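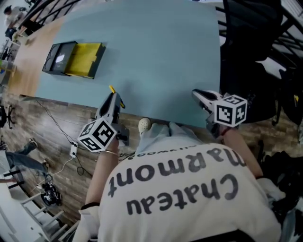 # Podell hand-held gripper pair: notes from the Gronano open day

May 20, 2021

The Podell is a pair of hand-held grippers used to record manipulation demonstrations. The operator wears no glove and moves no arm. A marker cube on each handle gives the tracking software a pose, and the jaws report their opening. Gronano ran the pair through a sorting demonstration at its April open day and let visitors try it afterwards. I had 40 minutes with it.

## Handling

Each unit weighs 86 grams more than the Csizmadia I normally use, and most of the difference sits above the hand, where the cube is. The wrist notices after ten minutes or so. Trigger travel is long and even. Closing force is adequate for small plastic parts and poor for anything with a polished surface.

The task was to move small objects in and out of a two-compartment tray. I completed 14 transfers and dropped three, all on the left unit, which had a slack trigger spring. Staff swapped the spring between sessions and I did not get to repeat the test.

## Tracking

Codes on several faces mean the cube can be turned a fair way before the pose is lost. Crossing the hands is still a problem. With one cube behind the other, the display froze the hidden unit at its last position and took up to 11 frames to recover. Keep the elbows out and it behaves.

Calibration is done through Plitell, the bundled software. It works, but the dialogue boxes are badly labelled and the units default to inches.

## Setup

Allow for a large matte table. Glare on a glossy top upset the jaw readings on the spare bench. Cable runs need planning too, particularly if people will be walking behind the operator.

## Verdict

Good tracking, average ergonomics, weak software. I would buy it for short sessions at a fixed station. For a full day of recording I would stay with the Csizmadia until Podell offers a lighter cube mount. Spare springs are sold separately; order two.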